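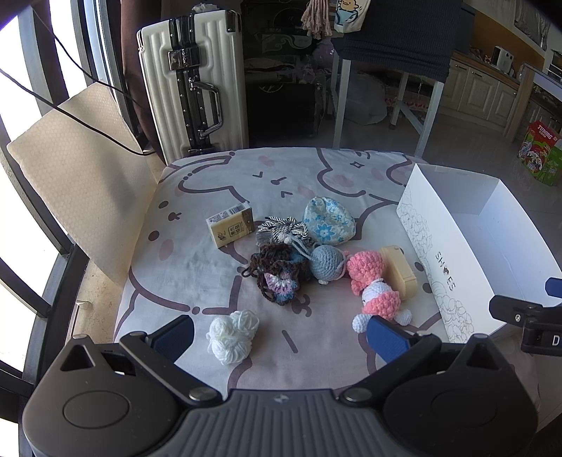
Crochet pile, pre-sort. Pink one is staying.

larysa_b
Moving in February and the crochet has to go in one box. Do the dolls go in with the yarn or separately?

mudham30
Separately. Loose yarn finds a doll's feet and marries them.

BeatWyss
Disagree. Yarn is free padding. Doll first, wool round it, pouch on top.
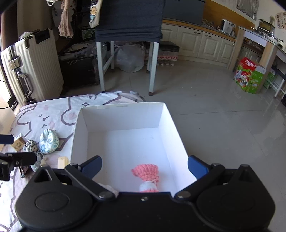

Pink top in the white box, pouch still on the bed.

mudham30
Padding, he says. I spent 2 evenings unpicking a tassel from a rabbit.

larysa_b
The tassel worries me more than the doll, to be fair. It's all cord.

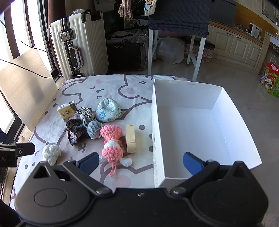
Might just bag the yarn and let the dolls have the box to themselves. The brown thing can go in my coat pocket.

BeatWyss
Coward. Put the tassel in the pouch, at least.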